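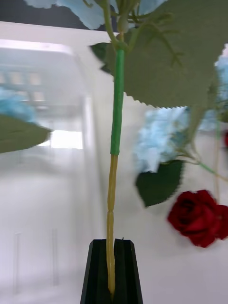
Let the robot stop, and let it tell us why

I have become very fond of a fault code. It is number 120 on the flower cell at the Hurdale workshop, its full text is "release not confirmed", and for most of October it stopped our work so often that people in the next bay could recognise the beep. I want to argue that it was the best thing on the machine, and that we were wrong to switch it off.

The job is artificial flowers. Michalík supplies them to hotels and showrooms, pale blue hydrangeas mostly, with red roses and plenty of leaf, and the arm puts the stems into the arrangement and takes them out again. It's lovely work to watch. A wrapped stem is a horrible thing for a machine to handle: thin and ridged at the bottom, thicker where the green tape starts, then all that springy foliage on top, swinging about a moment after the hand has stopped moving. The fingers have a groove down the middle that the stem sits in, and when it goes right it goes beautifully right. I still grin at it.

What went wrong was simple enough. The fingers would open at the end of a placement and the stem would stay where it was, wedged in the groove of one finger by its own ridges. The arm, told to go home, went home and took the stem with it. On a good day that meant one rose travelling across the cell. On a bad day the stem had hooked its neighbours on the way out, and the whole arrangement leaned over after it.

So Nitoveck, who built the cell, had given us code 120. After opening, the software checks the wrist camera to see whether the stem has moved relative to the finger as the hand begins to back off. If it can't tell, it stops. Sensible! But in among the flowers it very often can't tell.
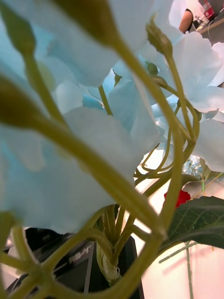
Stems, buds and blue petals at the neck of the black container.

Try finding one stem in that lot. I've looked at plenty of these views and I still lose track of which green line belongs to which flower. They cross and curl, and half of them are blurred. A camera on the wrist is wonderful on the approach, with clear space ahead of it, and much less help once it's down in the petals. The software was being truthful about that, and we found its truthfulness a nuisance.

We had 4000 placements to get through for the Nilport order. Somewhere past 2000 we were well behind, and the decision was made (I was in the room and I nodded) to turn code 120 from a stop into a warning. The cell sped up at once. It was a cheerful afternoon.

Shortly before five the arm retracted with a stem caught. The container came with it, tipped over the edge of the fixture and landed beside Viorica Sandu, who was reaching for a tray. She had a bruised wrist. She was entirely allowed to be standing there, by the way; the cell is rated for people to share, and the arm itself never touched her. All its force limits behaved as they should. The thing that hit her was something the arm was pulling, and none of us had given any thought to that.

I've heard two lessons drawn from it. The first is that the robot isn't ready and we should go back to doing it all by hand. I can't agree, and neither does Viorica, who was back at the cell the following week with strong views about where the trays should live. The second is that we need a cleverer camera. Maybe, and I'd enjoy playing with one, but a better camera would still be looking into a thicket.

My own view is that a stop which happens too often is a message about the task, and you should read it before you silence it. Hedvika Kováčik did exactly that. She sat down with the old log and sorted the stops by stem. Nearly all the true ones were on the pale bare section below the tape, where the ridges bite. Grip higher, on the green, and the stem mostly lets go. She also added a small twist of the wrist before the hand backs away, and a slow first stretch of retreat with a low limit on pull, so that a caught stem makes the arm give up early.

The code is a full stop again. It still goes off, about twice a shift, and someone walks over and frees a stem. All of this was sitting in the log before the container fell. We could have had it for the price of an afternoon's reading, and I'd like other workshops to spend that afternoon sooner than we did. Ask your supplier which stops can be downgraded to warnings, and who is able to do it. At Hurdale it took one tick box and no password. It has a password now, and Hedvika keeps it.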